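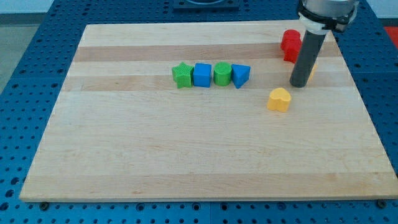 Shape blocks lined up on the wooden board, green star at the left end.

Tistdale Shape Blocks

Version 2, updated 2nd May

A collection of photographs of plastic shape blocks on a wooden board. It was put together for people working on shape sorting, shape naming and layout tasks. This file covers the objects, the board and the way the files are arranged.

Contents

3000 photographs in JPEG format
15 layout sheets in CSV format
readme.txt (this file)

The blocks

The blocks are plastic. The star is green, has five points and has a fine ribbed texture. Texture can show up as thin lines in close crops, so check before using edge detection on small regions.

Shape names are in the column "shape" and color names are in the column "color". Both are in lower case. A block keeps the same name through the whole collection, whichever way it is turned.

The board

The board is pale wood made from parallel strips, with the grain running the long way. Most of it is light beige. Two of the strips are darker tan and work well as guides when a row has to be straight. There are a few small marks on the surface. We have left them alone, and they are not labeled.

The board sits on a blue table with a regular grid of small round holes. The table is not part of the layout area. Any position in the sheets is measured on the board only, in centimeters, starting from the front left corner.

Layouts

row: blocks side by side in a line
pair: 2 blocks, touching or apart
corners: 4 blocks, one near each corner of the board
scatter: no fixed order

Rows are listed from left to right as seen from the front edge.

Known problems

Layout sheet 4 used "tan" and "brown" for the same strip in version 1. It now says "tan" everywhere. Sheets made before September have no "notes" column.

Use

Free for teaching and research. Please cite as "Tistdale Shape Blocks, version 2, Cemley".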